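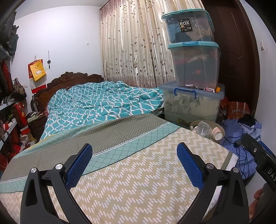 Bedroom, before stripping the bed. Quilt on top, teal duvet behind.

Tue 30 December

Day 2 of the linen and storage job. Started at the bed, as the quilt has to come off before anything else in the room can be reached properly. Shook it out at the window, checked the zigzag stitching along the border and refolded it in thirds lengthwise, then in half. Folded in quarters it creases across the pattern and the crease stays until August.

The duvet took longer. The filling had migrated to the corners at the headboard end. Held it by two corners, dropped it six times, turned it, repeated. Acceptable. The cover needs new ties on the inside. Noted on the list for Nundwood along with curtain hooks.

The headboard was dusted with a dry paintbrush, one-inch, working from the top curve down. A cloth catches on the scrollwork and leaves lint in the carving. Wiped afterward with a barely damp rag and left it alone. No polish this year. The Sornero product left a film last time.

Storage boxes next. The order stays as it is, widest at the bottom, and the top one remains the one opened most often. Took out the folded blues and grays, discarded one shirt with a failed collar, refolded the rest to the width of the box. The dark things in the middle box were left unsorted. The bottom box was only pulled forward by its handles, vacuumed behind and pushed back. Total time for the stack, 20 minutes.

Orange at the table after that, cut across the middle and scooped out with a spoon. Worked the spoon around between flesh and pith, keeping the pressure toward the center.
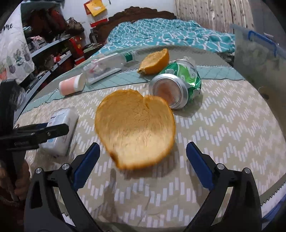 Kept the peel. Despina Nikolovski dries hers whole on the radiator and puts them in with the winter clothes, and I have meant to test it. My view is that a half shell holds too much moisture in the pith and should be cut into strips first. Will do one half her way and the other in strips, weigh both tonight and again on Friday. Neither goes near fabric until the weight has stopped changing.

Wiped down the cutting mat with dish soap and lukewarm water, dried it flat. Hot water warps them. The tablecloth can go another few days.

Aurelia Wallner called at lunch about the Prata shelving. She has the long brackets but not the screws. Told her to hold off, the wall behind the curtain has not been measured yet and I do not trust the old figure of 858 mm.

Remaining: pillowcases, duvet ties, under the bed. Zirlow order for vacuum bags still not shipped.

Bed made again by four. Window closed at half past.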